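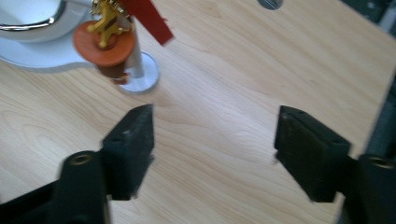

Open call: residency for artists, librarians and writers working with shadow archives and shared knowledge

Ememier is looking for four residents for its autumn program in Dandside. The program is for people who work with collections that are open, unofficial, half forgotten or difficult to keep alive: digital libraries made by their readers, archives of small radio stations, film subtitles translated by fans, zines, mailing lists, family recordings. We use the word "archive" in a wide sense and we will not ask you to defend it.

The theme of this edition is Who Keeps It. We want to look at the daily work behind free culture. Much has been written about licenses and access, and we are glad for it, but less about the person who pays for the server, renames the files, answers the angry letter and decides what to do with a book that was scanned badly. Proposals may be practical, theoretical or artistic. A finished artwork is not required. In past editions residents left us with a catalog, a reading group, a sound piece and one very long essay, and all of these were welcome.

What we offer

Each resident receives a fee of 2250 euros for the full stay, paid in two parts, the first on arrival and the second in the last week. Travel inside Europe is paid by us on presentation of tickets. For longer travel please write to us before you apply, so that we can tell you what is possible. You will have a private room in the shared apartment, a desk in our studio and a key to the building. The kitchen is common. Residents also have use of the book scanner, a small print workshop and the Ememier library, where the collection is mostly in English and German, with one shelf in Vietnamese donated by our partner Vương.

The stay is 40 days. It begins in the first half of September and we ask that you are present for the whole period, with short absences by agreement.

What we ask from you

You give one public evening, in any form that suits your work. You join the common lunch at 1 p.m. when you are in the house. At the end you deposit some trace of the research in Lurnus, our open repository, under a free license of your choice. If your material contains private voices or names, we will discuss with you what should stay closed. We take this seriously and have rules for it, which we send on request.

Who can apply

Individuals and pairs. Pairs share one fee and one room, and we are sorry that we cannot do more at this time. There is no age limit and no diploma is needed. You should be able to hold a conversation in English, but it does not need to be perfect, as ours is also not. Former residents of Ememier may apply again after two editions. We especially invite people who take care of a collection beside another job.

For the last edition we received 183 applications. We read every one of them, but we cannot send individual comments.

How to apply

Please send one PDF with the following:

a description of your proposal, two pages at most
a short biography, written in your own words
up to five links or images of earlier work
a note on any needs concerning access, diet or children

Recommendation letters are not necessary and will not be read. Please put your last name and the word "Keeps" in the subject line. Applications are open until the end of June, at midnight Dandside time. Selected residents will be informed in July, and the names are published on our website in August.

The studio is on the ground floor, without steps. The apartment is on the second floor and the building has no elevator. If this is a difficulty, tell us in your application and we will look for another room nearby. It has no influence on the selection.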